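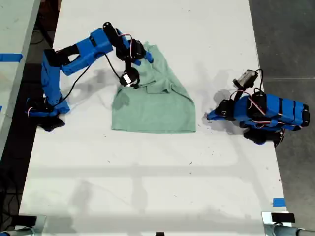 Scheduling two cheap arms on one fold: notes for the Pullden tooling session
Speaker: Gaurav Sengar
Version 2021-06-30

Slide 1 – title
Say name, say Furilcombe, move on. The slides are already on the shared drive. Questions at the end except for units, which people should shout out if I forget them.

Slide 2 – scope
This talk covers the software between the policy and the motor bus. It does not cover the policy. Jirayu Kaewmanee gave that talk in November and the recording is better than anything I could say in five minutes.
The hardware is hobby grade: two small printed arms with bus servos, a white table, a piece of cloth. Position control only. No torque sensing worth the name. The current reading from each servo is noisy and quantized, and we use it only as a stall flag.

Slide 3 – process layout
Four processes. Camera reader, state reader, planner, bus writer. Shared memory ring buffer between them, one writer per buffer, no locks on the read side.
Stress this: the bus writer is the only process that may open the serial port. We had two for a while, one per tool, and the resulting packet collisions looked exactly like a bad gripper. Took a week to find.
The package that holds all of this is called Sitside. If asked about the name, skip it.

Slide 4 – timing
Bus loop runs at 74 Hz. That number is what was left after we read position and current from every servo in one cycle. Dropping current gives more headroom, but then the stall flag goes away.
Planner emits a chunk of 20 targets. The bus writer interpolates between them, linear in joint space. We tried cubic. It overshot at chunk boundaries when the next chunk disagreed with the last, and cloth does not forgive overshoot near the surface.
Pause for the plot. The step at the right of the plot is a garbage collection pause in the planner process. The writer holds the last target through it, so the arm stops for a moment and carries on.

Slide 5 – which arm moves
Most folds in our set can be done one side at a time. While one arm works, the other goes to a parked pose, joints curled in, gripper up. Parked is a planner state with its own entry and exit paths, and an arm that is parked still gets position commands every cycle.
Early version simply stopped sending to the idle arm. The servos held, but the state reader kept reporting the last commanded value as if it were fresh. On handover the first command was a jump. Fix was two lines and a test.
Handover rule: the working arm must report a z above the clearance plane before the parked arm leaves its pose. The rule is checked in the bus writer and not in the planner. The planner can be wrong.

Slide 6 – contact height
Table height is fitted, not measured. Touch the tip down at a set of points, fit a plane, store it with the arm serial. The fit moves when the clamps are retightened. Rerun it then.
The press on the cloth is a position target slightly below the fitted plane, with the stall flag as the stop. Too shallow and the gripper closes on nothing. Too deep and the shoulder servo heats up and trips its own limit.
The wrist calibration matters more here than people expect – a small error there turns into a lateral error at the tip, and the pinch lands on a fold line instead of the layer above it.

Slide 7 – perception
Segmentation gives one mask for the cloth. It does not know about layers. A flap lying on the body of the same garment is one color, and the only cue is a thin crease with some shading next to it.
Arm shadows are the main source of bad masks. They are soft and they move. We subtract a rendered arm silhouette from the mask and leave the shadows to training data. Echeverri did the opposite in their pipeline and I would like to hear how it went.
Mask runs on every third camera image. The planner gets the age of the mask along with the mask, and refuses to start a pinch on anything older than 800 ms.

Slide 8 – logging
Every command, every reading, every mask age, one file per episode. Replay tool reads the file and drives the planner with no hardware attached. If you take one thing home, build the replay tool before the second arm.
Of the last 25 failures we replayed, most were stale state. Mention that I have not gone back through the older ones.

Slide 9 – open items
Clock drift between camera and bus. Handover is still slow. No recovery when the cloth slips out mid-lift; the episode ends and a person resets it.
Leave this slide up for questions. Repeat each question into the microphone.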